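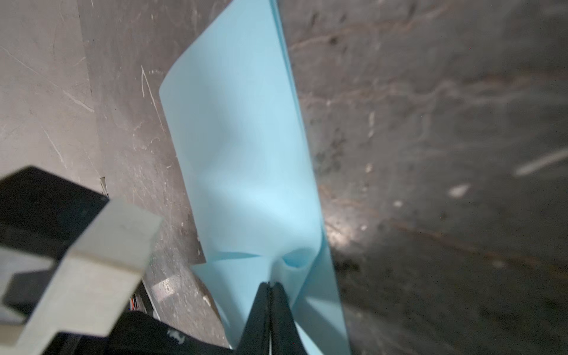
Pale sky blue, creased and folded.

Rilla Wrapping Sheets, Sky

If you've wrapped anything lumpy lately you'll know why I started selling these. I had a teapot to send to my sister and a roll of stiff, shiny gift wrap from the corner shop, and by the end of it I had a ripped corner, a spout poking out and tape in my hair. So I went looking for something that would fold when I asked it to and stay folded, and Rilla is what I ended up with. I've been using it at my own kitchen table ever since, and packing every order that leaves the shop in it too.

Each sheet is 85 cm square. I know that sounds like a lot when you're used to the folded packs you get in card shops, but a square that size will go round a shoebox with some over for a proper fold at each end, or round a bottle of wine with a nice big ruff at the top. If you're only doing a bar of soap, cut it in four. It cuts beautifully with ordinary scissors, as long as they're sharp (mine weren't, for years, and I blamed every paper I bought).

What it's like to use

It's soft! That's the first thing people write to me about. It has more body than tissue, so it doesn't go see-through over dark things, but it'll gather up in your hand like cloth. You can pleat it, twist it, tie it with string, or scrunch it round a plant pot and let the edges flop outwards. I do a lot of pots. The mill that makes it for me, Sepúlveda, calls this finish "brushed", and all I can tell you is that one side feels very slightly fuzzier than the other. I put the fuzzy side out. Zulema Cabral, who does my window display every April, puts it in, and hers look better than mine, so please yourself.

It does crease. If you want a flat, crisp, department-store parcel with edges you could rule a line by, I'd point you to the Pilport kraft instead, it's on the same shelf and costs less. Sky looks its best a bit rumpled. You can press it on the coolest setting with a tea towel on top, and most of the fold lines from the packet will drop out, but a hard crease down the middle will always show a little if you know where to look.

The colour

Sky is the palest blue we do. On a grey morning it reads as nearly white, and next to something properly white it goes very blue indeed. I've had two customers send it back because they were expecting something nearer to denim, so if you're matching it to ribbon or a table cloth, do ask for a swatch first. They're free and I post them with a second class stamp. It goes well with brown string, mustard ribbon and anything green and leafy. I'm less keen on it with silver, but it sells every winter with silver, so what do I know.

Sizes and packs

Single sheet, 85 x 85 cm
Pack of 20 sheets, folded
Shop roll, 86 cm wide (the extra centimetre is for trimming)
Also in Oat, Brick and Moss

The pack comes folded in a card sleeve. The roll comes on a tube and has to go by courier, which takes a day or two longer. We use Sodex for those and they'll text you in the morning with a time. If you're out, they'll leave it with a neighbour, so put the neighbour's house number in the notes box when you order.

Looking after it

Keep it out of the window. All pale blues fade and this one is no different, I had a stack go cream along one edge in a single summer. Keep it dry as well, and if you're wrapping flowers, put a layer of greaseproof round the stems first. You can use a sheet again and again if people undo the string nicely. I've got one that has been back and forth between me and my sister for four birthdays and it's only just starting to go thin on the corners.

Sticky tape will hold, but it lifts the fuzz when you peel it off. Paper tape is kinder. String is kindest of all.

Ordering

Item number 359. Order by three in the afternoon and I'll try to get it out the same day, though in December all bets are off. If you want more than ten packs, email me before you order and I'll check what's in the back room. Mixed colours in one pack are fine, just write which ones in the notes box.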